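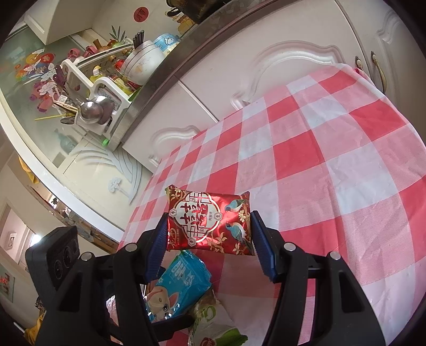 Figure 7.1 A packet held by its short ends between two ribbed pads.

Search this title Go

Filed under: Course Texts > Automation > Grippers and End Tooling

CHAPTER 7
Comparing Grippers on Soft and Thin Packages

7.1 Purpose of This Chapter

Earlier chapters treated the gripper as a finished part with a known opening and a known closing force. The reader was asked to choose one from a table and fit it to an arm. In practice, the table seldom settles the matter. Two grippers with the same opening may behave very differently when the object is a sealed snack packet, and the difference appears only when both are tried on the same goods under the same conditions.

This chapter sets out a method for making such a trial. It deals with parallel and near-parallel grippers that have two working jaws, and it deals mainly with objects that bend. Suction cups are left to Chapter 26, although much of what is said here about keeping records applies to them equally.

The student who has finished the chapter should be able to plan a comparison, carry it out with a hand-held tool before any arm is involved, and write a report that another person can check. The arithmetic is light. The greater part of the work lies in holding steady everything that is not being compared.

7.2 Why Packets Are Difficult

A rigid block tells the gripper where it is. The jaws meet it, the force rises, and the object stops moving relative to the pads. A packet gives no such clear signal. Its walls yield, the contents shift, and the jaws may travel well past the first point of contact before any useful force is reached. If the closing distance was set for the printed size of the packet, the packet may be crushed or may fold out of the grip altogether.

The crimped seals deserve special attention. A seal is flatter and stiffer than the body of the packet, and a pad that lands squarely on it has a narrow but firm surface to press against. In Figure 7.1 the pads bear on the two crimped ends, and the length of the packet spans the opening. The load then runs along the packet from one pad to the other. A grip of this kind keeps the printed face clear of the jaws, which is helpful when a camera must read it. Its weakness is buckling: past a certain force, the packet bows in the middle.

The other common choice is to pinch the packet across its thickness. Here buckling is not a concern, but one jaw must pass beneath the object. On a flat table this requires either thin fingertips or some way of lifting an edge first. A glossy table covering makes the task harder, as a flat foil packet may slide ahead of the lower jaw for some distance.

7.3 Hand-Held Tools in Early Trials

It was once usual to begin a comparison by bolting each candidate to the arm. Every change of gripper then meant a change of mounting plate, a new tool offset and a fresh check of the cables. A hand-held tool with the same jaws avoids this work in the first stage. The operator supplies the motion, and the jaws can be judged by themselves.

The method has limits that must be stated in the report. A person corrects small errors without noticing, and will tilt the wrist or slow the approach when a packet begins to slip. A gripper that does well in the hand may therefore do poorly on an arm that follows a fixed path. Hand-held trials are best used to remove weak candidates. They are not proof that the remaining ones will serve.
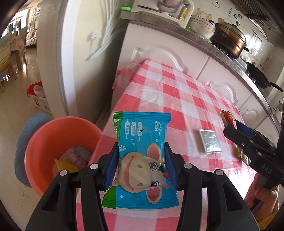 Text by Karabo Mthembu and Dwight Perron
Section notes revised 06/10/2018

7.4 Setting Up a Fair Comparison

When more than one tool is in use at the same table, each should have its own record sheet. The blue packet in the photograph is held upright, with a pad at its left edge and another at its right, while the second gripper has hold of a red and white wrapper that is partly off the cloth. These are different tasks. A result from the first cannot be set beside a result from the second, even though both were carried out at one table with tools of a similar kind.

The following conditions should be fixed before the first trial and written at the head of the sheet.

Objects. List every package by type and weight. Include at least one with a shiny foil surface and one with a soft plastic wall. Replace a packet as soon as its seal is damaged.

Surface. Note the table covering and whether it is creased. A crease can lift the edge of a flat packet and make a difficult pick look easy. If the covering cannot be pulled flat, place the packet at the same spot each time.

Starting position. Mark the placement of the object and its angle. Packets left lying at different angles are acceptable in a later stage, once the basic grips are understood.

Pads. Record the shape and surface of the pad and the date it was last cleaned. Pads gather dust from cardboard, and a worn pad should never be compared with a new one.

Operator. One person should carry out all trials with all tools in a given set. If two operators must share the work, each completes the full set, and the results are kept apart.

7.5 A Worked Case

The case that follows is drawn from a course project supervised by Dr. Perron. The class was given two linkage grippers, the Zusden and the Wavitz, and a mixed box of 26 snack packages. Both grippers accept the same pads. The controller was a Gutden unit, which logged jaw position but offered no direct reading of force.

The students first agreed on what would count as a success. Their rule was that the packet must be lifted clear of the surface, held for 5 seconds and set down with the seals intact. A packet that turned in the grip but stayed there was marked as a success with a note. This last point caused some argument - one group wished to count turning as a failure - and the wording was settled only after a short run of practice picks. It is much better to have the argument at that stage than after the sheets are full.

Each package was then lifted with each gripper, first by its ends and then by its sides. The order of the grippers was reversed halfway through so that neither tool had the benefit of a more practiced operator. Each failure was entered under one of four headings: missed, slipped, buckled or damaged.

The Wavitz slipped less often on the heavier packages. The Zusden, which closes more slowly near the end of its travel, buckled fewer of the light ones. Neither gripper was better on every type, and the report said so plainly. Students are sometimes tempted to add up all successes and declare a winner, but a single total hides the very information a designer needs. If the production line handles only light packets, performance on heavy ones is of little interest.

7.6 The Place of the Camera

A camera mounted on or near the gripper allows each grip to be reviewed after the trial. Its position should be chosen so that both pads and the object between them remain in view when the jaws are closed. A wide lens makes this easier, though straight edges toward the corners of the image may appear curved, and distances should not be measured there without correction.

Nearby objects also matter. A table holding several bright packages is a fair test for software that must pick out one of them, and a poor one for a first comparison of pads. The two aims should be kept in separate trials. The Potgieter method, taken up in the November term, gives rules for adding background objects in stages.

Lighting must be recorded as well. Foil reflects lamps and windows strongly, and a packet that is easily found at one angle may be lost at another. Section 7.7 begins with this problem and describes a simple way of marking lamp positions on the floor plan of the test area.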